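I ran out of my usual face moisturizer in February and decided to go two months without buying another expensive one. A friend, Wanda Szczepańska, had been using the Drostine barrier cream all winter and gave me the end of her tube to try. I liked it enough to buy my own, and I've now finished that one too, so I have some opinions.

My skin is dry on the cheeks and normal everywhere else. In winter the dry parts flake, mostly beside my nose and under my lower lip. I don't have eczema or anything a doctor has given a name to. If you do, your experience will probably be different from mine.

## What it's like

The cream is thick and off-white, and it comes in a 60 ml tube with a flip cap. It has no perfume added. It does have a smell, a bit like plain candle wax, and it goes away in a minute or so. Straight from the tube it feels heavy and drags if you try to rub it in on dry skin. The trick is to put it on while your face is still damp from washing. I use a blob the size of a pea for my whole face and a little extra on the cheeks.

It takes a while to sink in. At 7 in the morning, with a bus to catch, I noticed the wait. Sunscreen on top of it pilled the first few times, little gray crumbs along the jaw. I started brushing my teeth and making coffee between the two, and that mostly fixed it. With the Avram sunscreen it never pilled at all, but that one is runnier.

## How my skin did

The flaking beside my nose was gone by the end of the first week. The patch under my lip took longer and came back once, when I'd been out in the wind all afternoon without reapplying. My cheeks stopped feeling tight after a shower. I had two small pimples on my chin in the second week, though I get those anyway, so I can't blame the cream for them.

It did nothing for redness. The box says "calming," and Anca Sandu, who reads ingredient lists more closely than I do, told me to ignore that word on any box. I'd go along with her.

I also tried it on my hands after a weekend of repotting. Potting soil dries my hands out worse than dish soap does, and it gets into every crack. The cream helped overnight, but it's too small a tube to use that way. For hands I went back to the big Fellgate tub, which is greasy and cheap and lasts most of a year.
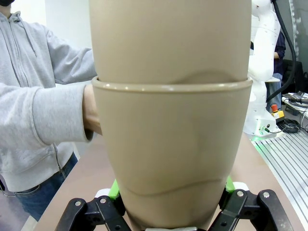
*Tan plastic pots, one nested in the other.*

## Would I buy it again

Yes, for winter. Now that it's warmer I find it too much on my forehead by noon, and I've switched to a light gel for the daytime. I still put the Drostine on at night, only on the cheeks.

A tube lasted me six weeks with use morning and night. Cut the end off when it seems empty — there were several days' worth left in mine, stuck up near the cap. I kept the cut end closed with a binder clip.

Intan Hutapea asked in the comments last time whether I'd tried the lotion version. I haven't yet. I have a sample of it in the drawer, and I'll open it once this gel is used up.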